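How I Get White Sheets Soft and Bright Again (No Bleach Needed)

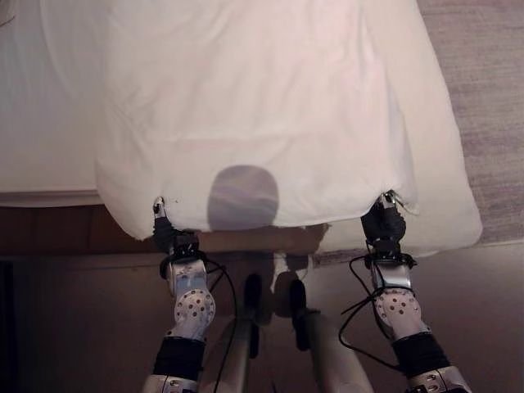 I have been washing white sheets badly for most of my adult life, and I only figured it out when we moved to Flinmont, where the water is so hard it leaves a crust on the kettle. My nice sheets went stiff and a bit gray within a couple of months. I blamed the detergent, then the washer, then the sheets. White fabric shows you everything, too. Even a big white sheet like this one, with its wide, shallow wrinkles and a faint hint of pink to it, can make you wonder what went in the wash with it! So before you throw yours out, try stripping them.

Stripping is a long hot soak that pulls out old detergent, body oil and minerals. I do it in June, when I can hang things outside after, and then once more in winter.

What you need

A bathtub or a really big tub
Washing soda
Borax
Powdered laundry detergent (I use Grusby, the plain unscented one)
A long wooden spoon you don't cook with
Rubber gloves

Step 1. Wash the sheets first

Just a normal warm wash, no softener. Check the care label while you're at it. Cotton is fine with hot water, but silk and anything with a delicate trim should stay out of this. Please don't put colors in with the whites either. I lost a pillowcase to a navy T-shirt that way.

Step 2. Fill the tub

Run the hottest water you've got, enough to cover one set of sheets. Put in 2 tablespoons of washing soda, 2 tablespoons of borax and a quarter cup of detergent, and stir until you can't feel any grit on the bottom. If your tub is small, do the flat sheet and the fitted sheet separately. Crammed-in sheets come out patchy.

Step 3. Soak

Push everything under and leave it until the water is fully cool. I start mine after breakfast and go do something else, and I give it a stir whenever I walk past. The water will turn some shade of dishwater – sometimes worse – and you will want to show people.

Step 4. Rinse and wash again

Drain the tub, squeeze out what you can (wet sheets are heavy, so go a section at a time) and run them through the washer with no detergent at all. If you still see suds at the end, run it again. My washer spins at 800 and that's plenty.

Step 5. Dry them right

Shake each sheet out hard before it goes in the dryer or on the line. I use low heat with wool balls, and I stop to untangle everything halfway through, otherwise the fitted sheet eats the flat one. Take them out while the hems are still a tiny bit damp and spread them straight over the bed. Most of the creases will drop out on their own, and you can smooth the rest with your hands.

For regular washes in between, I use half the detergent I used to and skip softener completely.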